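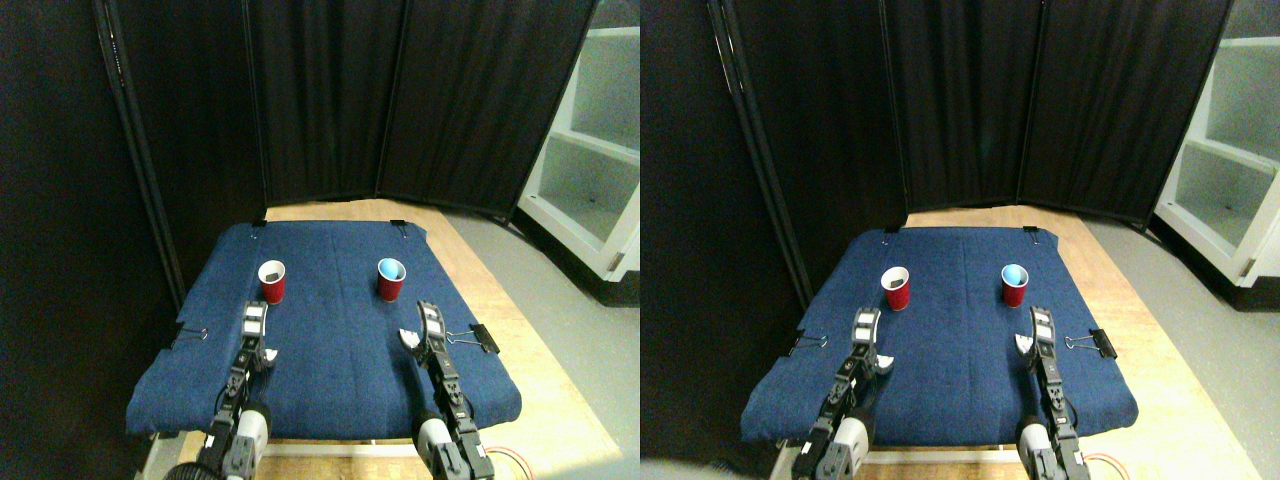
Mantel Brodau de tela tipo vaquero, azul marino: dos meses de uso

viernes, 28 de septiembre de 2018

Imprimir | Enviar por correo electrónico

Compré este mantel en julio, en la tienda Broltton de mi barrio, y desde entonces lo he usado casi todos los días. Quiero escribir sobre él con un poco de detalle, porque antes de comprarlo busqué opiniones en español y encontré solamente dos, y las dos decían "muy bonito" y nada más. El español no es mi primera lengua, así que pido paciencia con alguna frase demasiado larga.

Lo primero es el color. En la etiqueta pone "azul marino" y es correcto: es un azul profundo, bastante oscuro, con una trama que se nota muy poco si uno no se acerca. Yo tenía miedo de que fuera como un pantalón viejo, con manchas claras hechas a propósito, y por suerte no es así. Sobre una madera clara queda muy bien. A mí me gusta dejar un borde de madera a la vista por delante y por el lado derecho, y no cubrir todo. Mi marido opina que parece que el mantel es pequeño. Puede ser que tenga razón, pero yo lo pongo así.

Lo segundo, que es mi queja principal, es el pliegue. El mantel viene doblado en un paquete muy apretado y la línea del doblez queda marcada en el centro, más clara que el resto de la tela. La he planchado con vapor, la he planchado por el revés con un paño húmedo, y la he dejado una noche entera bajo unos libros. La arruga se aplana, pero la línea clara se queda. Supongo que el tinte se ha gastado un poco en ese punto, aunque no soy experta en telas. Escribí a Brodau y me contestaron a los 8 días, con amabilidad, que "el carácter del tejido evoluciona con los lavados". No sé si esta frase significa sí o no. De momento lo he lavado varias veces y la línea sigue en su lugar.

También hay que hablar de la caída. La tela no es rígida. Si se pone suelta, los lados y la parte de delante cuelgan y hacen arrugas y pequeñas bolsas, y esto no se arregla planchando. Para una cena a mí no me molesta, tiene un aspecto relajado. Para trabajos donde se necesita una superficie bien lisa (yo corto patrones de papel, por ejemplo) hay que sujetarla.

Para sujetarla probé primero los pesos de mantel Wosto, esos que cuelgan de las esquinas. Los devolví. Tiran de la tela hacia abajo solamente en las esquinas, y entre una esquina y otra se forma una onda. Además golpean en las rodillas. Después probé con unas pinzas negras de oficina, de las que llevan asas de alambre plateado, y es lo que recomiendo. Una en el borde derecho, otra en el izquierdo y dos más pequeñas detrás, cerca de las esquinas. Con esto la tela no se marcha hacia ningún lado. Por delante no pongo ninguna, porque ahí apoyo los brazos y me resultan incómodas; por eso el borde delantero es el que peor queda.

Un consejo sobre las pinzas: mirad antes el grueso de vuestra mesa. Las pequeñas abren poco. En mi tablero entran bien, pero en la mesa de mi suegra no entraron, y tuvimos que usar cinta adhesiva, que deja pelusa en esta tela.

Ahora los vasos. En la misma compra me llevé vasos rojos de plástico de la marca Bozkurt, que estaban al lado de la caja, y quiero mencionarlos porque los uso siempre con este mantel. El rojo sobre el azul oscuro se ve desde lejos, y esto es útil con niños: un vaso transparente encima de una tela oscura lo tiran con el codo, uno rojo lo tiran menos. He dicho menos, no nunca. Se mantienen bien de pie incluso sobre la tela, siempre que no los ponga encima de una arruga. Yo los coloco hacia el fondo, separados más o menos por el ancho de una mano, y así queda libre la parte donde están los platos. Pesan poco; vacíos y con la ventana abierta, pueden moverse.

Con los líquidos el mantel se comporta de manera normal. No está impermeabilizado, y la caja no promete que lo esté. El agua entra en pocos segundos y seca sin marca. El zumo de naranja salió con agua fría y jabón. El yogur, si se seca, deja un círculo blanquecino que en un color tan oscuro se nota mucho. Con las migas pasa igual: se ve todo lo que es claro. Si en vuestra casa se come mucho pan, pensadlo bien.

Sobre el lavado: a 30 grados, del revés, y la primera vez completamente solo. El agua sale azul. Yo lo lavé con un trapo de cocina blanco que se había quedado dentro del tambor y ahora tengo un trapo de cocina celeste. Si ha encogido, es tan poco que no he sabido medirlo. Al secar queda un poco duro, como un pantalón recién lavado, y se ablanda el mismo día.

El hilo de los bordes está bien cosido en tres lados. En el cuarto lado el mío tenía 11 puntadas flojas, lo sé porque las rehíce a mano. Es un trabajo de media tarde, pero no debería ser necesario en un producto nuevo.

¿Lo compraría otra vez? Creo que sí, pero pediría en la tienda uno que esté enrollado, si lo tienen, y no doblado. A los vasos les doy mejor nota que al mantel. A los pesos de esquina no les doy ninguna, ya los he devuelto.

Comentarios (4)

Rogelio Dalisay
Tengo el mismo en gris y la línea del doblez también se ve, aunque menos. Prueba a ponerlo girado, con el doblez a lo ancho. Sigue ahí pero molesta menos a la vista.

maricruz_h
Para las migas, un cepillo de ropa. Y gracias por lo de las pinzas, yo estaba a punto de comprar los pesos!!

Autora
Gracias, Rogelio. Lo he girado esta mañana y es verdad que se nota menos, pero ahora me sobra tela en un lado. Voy a probar una semana.

Toni
¿Los vasos aguantan el lavavajillas? Los míos, de otra marca, se deformaron en el segundo lavado.

Contacto | © 2018 Todos los derechos reservados | Volver arriba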